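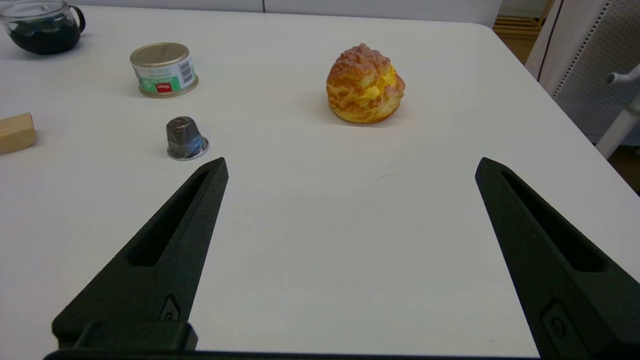 I've never been sold on craquelin. Vasanthi swears the crackly lid makes a cream puff, and I reckon it mostly makes crumbs. Still, the colour is good, a proper golden orange, and the custard is bulging out one side the way it should.

My doubts are about the price. Nine dollars for a puff the size of a fist? Imtiaz says you're paying for the butter. Maybe. I made 50 of the things in September for less than that shop wants for a box, and mine had the same yellow filling, if a bit lumpier.

The coffee capsule is another argument. Grey, ribbed, foil around the rim, very smart, and I'm yet to get a cup out of one that beats the old plunger. Tania wants me to try them with more milk. I'll give it another week, then they're going to her place.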